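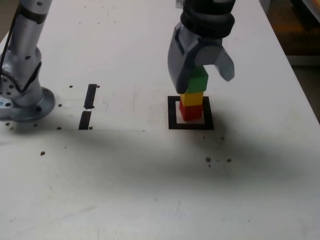 1/12
The Salta manipulation program has published its working notes on teaching by demonstration. The notes set out how operators show a robot arm a stacking task, first by remote control and then by hand guiding. A summary follows in this thread.

2/12
The reference task is deliberately plain. Three coloured blocks are to be stacked inside a square marked on the table, with red at the bottom, yellow in the middle and green on top. Each demonstration begins with the blocks apart and ends when the gripper has let go and moved clear.

3/12
Two methods of teaching are used. In remote control, the operator moves a hand controller and the arm follows. In hand guiding, the operator holds the arm at the wrist and moves it through the task directly. Both produce the same kind of record: joint positions, gripper opening and camera views.

4/12
Harpreet Bouchard led the operator training. New operators complete 30 practice stacks before any of their demonstrations are kept. Practice records are stored separately and are not used to train the controller.

5/12
The most common fault among new operators is a hurried release. If one finger stays against the block while the gripper lifts, the top of the stack may shift. Operators are now asked to open fully, pause, and rise straight up before moving sideways.

6/12
The second most common fault is hesitation. A long pause above the stack is recorded as part of the task, and the controller will learn to pause there as well. Operators who lose their place are asked to stop and begin again.

7/12
On the question of which method is better, the notes are cautious. Ruben Kuipers compared the two over the February sessions and found hand guiding quicker to learn. Remote control gave cleaner camera views, as the operator's arms did not block the blocks from sight.

8/12
For this reason remote control has been adopted for all recorded stacking work. Hand guiding remains in use for early trials of a new task, where the aim is to find a comfortable path for the arm – and for visitors, who generally prefer it.

9/12
Of the demonstrations submitted in the last round, 62 were set aside on review. Raymonde Leclerc's review notes give the grounds in each case. Most were set aside for a bottom block resting across the line of the square. A block need not be centred, but it must be within the outline.

10/12
Several readers of the earlier draft asked whether failed attempts should be kept. The present practice is to keep a failed attempt only where the operator recovers without outside help. A dropped block that is picked up and placed correctly is considered a useful demonstration. A block put back by a person is not.

11/12
The program thanks Daltex for the loan of bench space, and Béla Dudás for rewriting the operator guide in everyday language. The guide is available in English and French. Corrections to the French text should be sent to Shirley Ouellet.

12/12
The next set of notes will cover stacking in a different colour order from spoken instructions. Operators who have completed their practice stacks and wish to take part should write to the program office. Places are limited – sessions are run with one operator at a time.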